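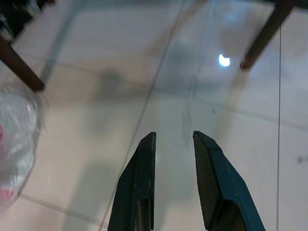 Fig. 4.1 Glass table top with dark wooden legs, over a tiled floor

Chapter 4
Table Surfaces and the Simple Place Setting

In the previous chapter we studied how to store plates and bowls. Now we come to the table itself. Before a student learns to lay a table, he or she should learn to look at it, for the surface decides which cloth we take and how we put things down.

Glass is used in many homes of the Ornar district, and it is the first surface we treat. It shows every finger mark. A lamp on the ceiling is reflected in it, and this reflection is useful to us: bend down a little, look along the glass towards the light, and the marks you missed will appear. Wipe in straight lines from the far side to the near side. The floor is also seen through the glass, so sweep under the table first and wipe the top afterwards.

Polished wood is the second surface. Dark wood with a glossy finish hides finger marks better than glass, but it shows dust and it does not forgive a hot pan. Use a soft cloth that is almost dry. Do not leave small things such as rubber bands or paper lying on the wood after the work, as they may stick to the polish in warm weather.

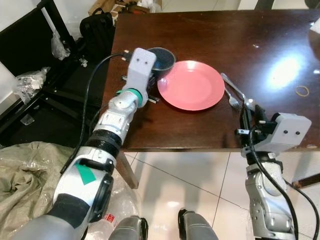
Should the bowl be placed on the plate or next to it? At an everyday meal it may stand next to the plate or a little behind it, so that each dish can be reached easily. When soup is served as a first course, put the bowl on the plate.

In this chapter the setting has only 4 pieces: a plate, a bowl, a spoon and a fork. The pieces need not match in colour or material. In the Rokley method, which our course follows, the plate is laid first and the other pieces take their position from it. The older Nistico method begins with the cutlery, and it is described in the notes at the end of the chapter.

After this chapter you should be able to:
clean a glass top and a polished wooden top with the right cloth
lay the four pieces in the correct order
clear the table without dragging any piece over the surface

Words to learn: rim, tine, handle, gloss, grain, place setting

4.1 Preparing the surface

Remove everything from the table, also the things which you will put back later.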